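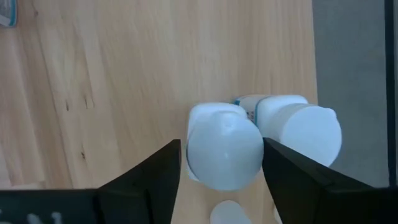 4.2 License terms and reuse

We collected 1,795 free printable designs from craft pages listed in the Skilludov directory in June. Each page was read in full and its terms of use were coded by hand, following the scheme in Hubáček and Bednarek. Designs with no stated terms were kept as a separate group.

Most pages allowed personal use only. A named open license appeared on 144 of them, and in 44 of these cases the author's own wording conflicted with the license, usually by banning changes that the license permits. Classroom use was seldom mentioned.

Figure 3. Coding steps for terms of use. Pages with conflicting wording went to a second reader.

We then wrote to the authors of the 44 conflicting pages and received 20 replies. Most said they had copied the notice from another site. Two had since moved their designs to Trarwood, where sellers choose terms from a fixed menu, and we coded those pages under their earlier wording.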